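Support > Herd Records > Tickets > 1182

Search tickets Enter tag number or keyword Go

Ticket 1182: calves showing under the wrong dam after spring tagging
Status: solved
Opened by: Catalina Fuentealba
Handled by: Oddur Mogensen

Hello all, and I'm sorry to bother you in March when I know everybody has cows calving at two in the morning. We keep 78 Highland and Highland cross cows on the hill side of the farm, and we've had them in Hekuvlow for three seasons without a cross word between us. This week I sat down with a pot of tea to put in the first batch of calves, 30 of them, and when I'd finished I printed the dam list to pin up in the shed. Well, half of it was nonsense. Old Bramble, who is fifteen and hasn't been near the bull, was down as having a heifer calf. Jaden, our best young cow, who I watched calve myself with a torch in my teeth, had nothing beside her name at all.

I've tried logging out and in again, and I've tried the other computer. I also took two calves off and put them back by hand, and those two have stayed put under the right mothers, so it can do it when it wants to. The rest came in from the tag reader. I don't want to delete the lot, as the birth weights are in there too and my handwriting in the calving book is not what it was. The breed society wants our birth notifications soon and I daren't send them as they stand.
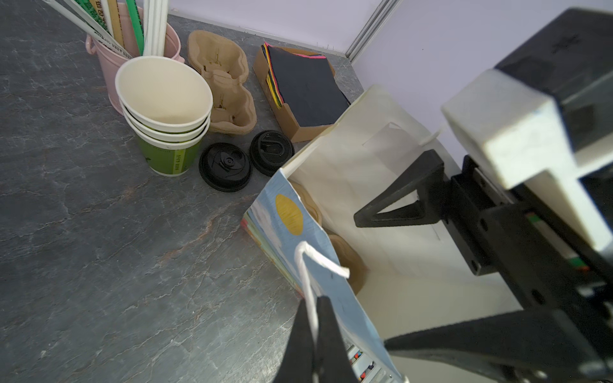
Oddur Mogensen replied that the weights were safe whatever happened and asked her please not to delete anything. He wanted to know which reader she was using, whether the cows' tags had been changed over the winter, and whether Bramble's number on screen matched the one in her ear.

Thank you Oddur, that's a weight off. The reader is the Pivard stick one, the same as last year. Now, you've made me think about the tags. We did have a good few replaced in the autumn. The cows had been rubbing on the new feed barriers, and with those long coats and horns everything catches on everything. Ferhat Ateş came over from the next valley to help us at the crush and we did the whole of the top field in one go. I went out this morning with a bucket of nuts to make friends with Bramble and her ear does not match the screen. Her ear matches what the screen says for Jaden. So I suppose the poor computer has been believing what it was told.

Oddur's next message asked for the autumn tag sheet, if she still had it, and said to look for a line left out near the top. If one cow had been skipped, every replacement after her would have slid down by one.
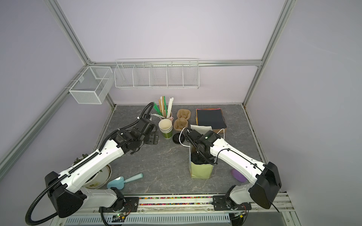 I found the sheet in the Land Rover, under the dog. You were quite right. The third cow down is Yüksel, named by Ferhat's father when he sold her to us as a heifer, and she'd kept her old tag, so she didn't need a new one. Ferhat called out the numbers and I wrote them down, and I gave Yüksel a new number she never had. From there on each cow has the tag of her neighbour. Not one of us noticed all winter, as we know them by their faces.

Steps taken, as set down by Oddur for anyone else who lands in the same pickle:

1. Saved a copy of the herd file before touching anything.
2. Opened Animals, then Tag History, and set Yüksel back to her old tag.
3. Corrected the cows below her on the list, starting from the bottom so that no number was in use twice.
4. Checked each one against her ear at the feed barrier.
5. Ran Rebuild Dam Links. Leave it alone while it runs, even if the screen goes white.

The rebuild took as long as a cup of tea. Bramble is childless again and Jaden has her bull calf, a lovely red one with a white toe. The two I'd put in by hand went wrong at step 5, as they'd been tied to the name and not the tag, but Oddur had me open each one and press Relink and they came right.

Adel Benmoussa added that he had the same slip with his Dexters and now reads every tag back aloud before the gate opens.

Birth notifications sent off this afternoon. Happy for this one to be closed.

Contact the help desk | © Hekuvlow Herd Records | Back to top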